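We use cookies to make this site work. Accept all | Manage choices

How do you teach a robot arm to tidy up?

Mesport Robot Club, page for younger readers (ages 7 to 11)

Quick one this month, we've got a competition coming and everybody is busy. But lots of you asked how the arm knows what to do. So. Let's go.

First thing. A robot arm doesn't know anything when you switch it on. It doesn't know what a ball is. It doesn't know what "tidy" means (some people in our club don't either, looking at you Kha). It has motors and it has joints, and it will go where it's told to go. If it's told to go into the table, it will try to go into the table.

What's an arm made of?

Look at your own arm. Shoulder, elbow, wrist. Each one is a joint, a place where it bends or turns. A robot arm has joints too, and inside each joint is a motor. Turn one motor and everything after it moves as well. Try it! Keep your elbow stiff and move only your shoulder. Your hand goes a long way, doesn't it? A tiny move near the bottom makes a big move at the end. That's why we go slowly.

At the far end is the gripper. Yours is your hand, with lots of fingers. A robot's is usually much simpler. Open, close. You'd be surprised how much you can do with open and close.

The job

Our job for the Pevton Cup is called Sort and Post. There's a bin full of stuff, all mixed up, and the arm has to pick things out one by one and put them where they belong. Sounds easy. You could do it with your eyes shut, becuase your fingers can feel. Our arm can't feel much at all, so it needs a plan.

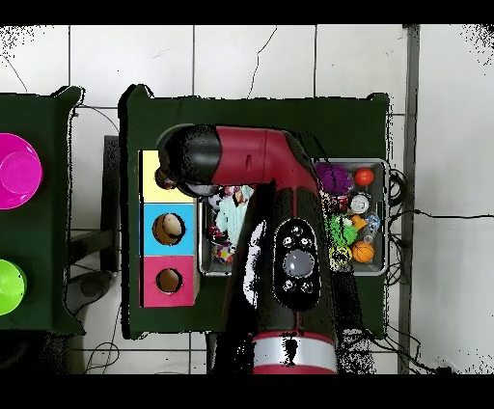 Toys and cans in the bin, coloured box next door, arm over the top.

Why so many different toys? Because if you only practise with one ball, you only get good at one ball. A fuzzy toy squashes. A can doesn't. A ball rolls off just when you think you've got it. A clear bottle is the sneaky one, cameras look straight through it and see whatever's behind.

Cloth toys are funny. There's no right place to grab. Anywhere might do! But if you pinch only a little bit, it swings about, and then it flops over the edge of wherever you were aiming.

Showing, not telling

There are two ways to teach an arm.

Way one: write down every move. Go left this much. Down this much. Close. Up. Works fine if the ball is always in the same spot. Move the ball the width of your thumb and the arm grabs air. Very proud of itself too. Closes up, lifts nothing, carries nothing over, lets go of nothing.

Way two: show it. A person steers the arm through the job and the computer saves what happened, the pictures from the camera and where all the joints were. Then you do it again. And again. Then again with the ball somewhere else. After lots of goes, the computer starts to find a pattern. When things look like this, the arm moved like that.

We use way two. Last term we saved 700 goes. Urmila Tiwari did 75 of them in one afternoon and said her thumbs had gone to sleep. All the saved goes since the club started come to 2,129. It's a lot of picking up balls.

One go counts even if it's messy, says Mr Bognár (Vilmos Bognár, he runs the club with Saulius Luik's mum). If you miss the toy and then try again and get it, the arm can learn about trying again. Perfect goes only teach it perfect days.

What goes wrong

Loads.

Somebody bumps the table. Now the camera sees everything shifted a bit, and the arm is muddled.

The sun comes in. Shiny things get shinier, colours look different. We pull the blind down at 3 if it's bright.

Two toys stuck together. Does it take the top one? Both? We don't have a good answer yet. Ayman Srour wants to teach it to give the pile a nudge first. We're trying that next.

Try it at home (no robot needed)

You need a friend, a washing up bowl, some small toys and a pair of kitchen tongs. Ask before you take the tongs.

1. Put the toys in the bowl. Mix them up.
2. One of you is the robot. Hold the tongs and close your eyes.
3. The other one is the programer. You can say left, right, forward, back, up, down, open, close. No other words!
4. Get one toy out of the bowl and onto a plate.
5. Swap.

Now do it again, but this time the programmer gently holds the robot's wrist and steers. No talking. Which was quicker? Which one could you do again on your own afterwards?

The second way is a bit like what we do in the club. The first is a bit like way one, and if you found it annoying, so did we.

Words to know

Joint: where an arm bends or turns.
Gripper: the bit on the end that grabs.
Demonstration: one go at the job, done by a person, saved for the robot to learn from.
Programmer: somebody who tells a computer what to do.

Staying safe

Arms are strong. In our club one grown up stays next to the stop button, and hands stay off the table while it's moving. Long hair tied back. No leaning over for a better look, even if it's about to drop the ball. Especially then.

Next month Kha Nông is writing about wheels. Send your questions in before the end of May please, and tell us what your tongs robot managed to pick up. Saulius got a single pea.

14 comments | 31 shares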